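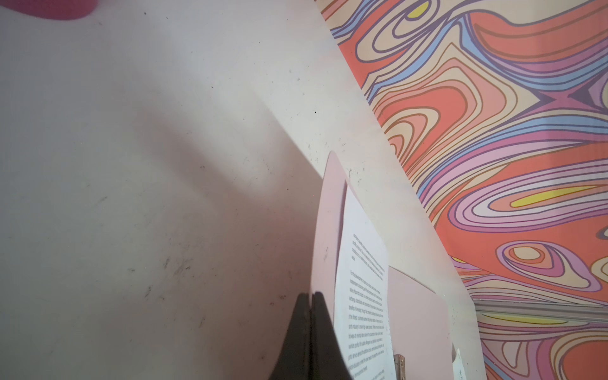 Printed page against pale pink board, on a white surface with some mileage.

Perner Paper Room: Frequently Asked Questions
Last updated September 25, 2024

What is the Paper Room?
A room with tables, printers, cutters and a great deal of card, where you can turn a printed page into something that stands up. People come in to make display boards, table signs, study panels, program stands and the occasional seating chart for a wedding that is sooner than they would like. It's on the ground floor of the Perner building, through the door marked Tan. Tan is the name of the room. The door is green.

Do I need to book?
For a table, yes, through Trurnix, which will ask you to make a password and then forget it on your behalf. If you get locked out, call the desk and we'll write you in by hand. Walk-ins are fine in the morning. There are 29 seats, and during finals every one of them has a coat on it.

What does it cost?
$3 for a session, which runs until you leave or we close. That covers the table, the cutters, glue, tape and anything in the scrap bins. Full sheets of card and printing are extra, and the price list is taped to the printer. If the tape has given up, look on the floor behind it.

Are the tables dirty?
They're marked. We wipe them down every evening, and the crumbs of graphite and eraser come off. Pen, marker and whatever people do with the undersides of their staplers do not. The surfaces are white, we bought them white on purpose, and we've had time to think about that.

Will the marks get on my work?
The old ones won't. Fresh specks can, particularly on pale card, so brush off your spot before you lay anything face down. Brushes hang on the hook by the sink. Please don't use your sleeve and then come to the desk about your sleeve.

Can I clean the table with something stronger?
No. Somebody brought scouring powder in once, and that table now has a matte patch that holds on to dirt better than anything we sell. A damp cloth and a drop of dish soap will do it. If you spill ink, tell us while it's still a spill.

What card do you stock?
Our regular line is Idby, in white, gray, cream, pale blue and pale pink. Pink goes first. We don't know why and have stopped guessing. Two thicknesses: the thin one folds without complaint, and the thick one stands up better but needs scoring first. If you fold the thick one cold you'll get a crease that looks like a dry riverbed.

How do I get a sheet of paper to stand up against a board?
Copy paper can't hold itself up for long, so the board has to do the work. Run a strip of removable tape along the top of the sheet and two dabs of glue stick at the lower corners. Don't cover the whole back with glue unless you enjoy ripples. If you expect to swap the page later, skip the glue and clip it. Small clips are in the tray by the paper cutter, or they were this morning.

My board keeps falling over.
It's standing too straight. Lean it back a little and give it a second piece of card behind as a brace, cut wider at the bottom than at the top. A straight bottom edge matters more than anything you do higher up. Curved tops are fine and look nice. Curved bottoms are a rocking chair.

How do I round the corners?
The corner punch does small curves on thin card. For anything larger, trace around a plate and cut slowly with scissors. The plates on the shelf are for tracing. They have been washed, but not with lunch in mind.

How much text should go on one board?
Less than you brought. We see a lot of economics and civics panels made of two solid paragraphs in the size of type normally used for side effects. If people will be reading it from a chair, 300 words is plenty, and you'll want bigger type than feels polite. If they'll be standing up, cut it again. The full version can go in a handout, where it will be taken home and respected.

Can I print here?
Yes, black and white or color, letter size only. Bring a PDF. Other files will open, but the fonts may have ideas of their own. Check your spelling before you hit print; the desk staff will notice the typo just after you've glued it down, and we take no pleasure in this. Very little, anyway.

I have a huge print job. Is that all right?
Up to a point. We get 2,000 sheets in a delivery and they're meant to last everybody until the next one. If you're planning to make a dent in that, bring your own paper and email first.

Can I leave my project overnight?
Yes, on the drying rack, with your name on it and the date you'll be back. Projects with no name go in a box under the counter. After two weeks they go in the scrap bins, and somebody makes a bookmark out of your thesis.

Can I take scraps home?
Help yourself. Anything smaller than your hand is free. So is anything larger, if it's in the bin and not next to it.

Is food allowed?
Drinks with lids. No food at the tables, including food you consider dry. Granola is the reason we own a second vacuum.

Do you run classes?
One in September, covering scoring, folding and mounting, taught by Maribeth Ignacio. You bring a page of text and leave with a board that stands on its own. It fills up early. Ask at the desk to go on the waiting list, and do answer the phone when we call, even though it'll say Unknown.

I cut into the table. What do I do?
Tell us, then put a cutting mat down for the rest of it. The mats are stacked at the end of every table, near the place where you cut the table.

Who do I contact about lost property?
The desk. We currently have a great many pen caps and no pens.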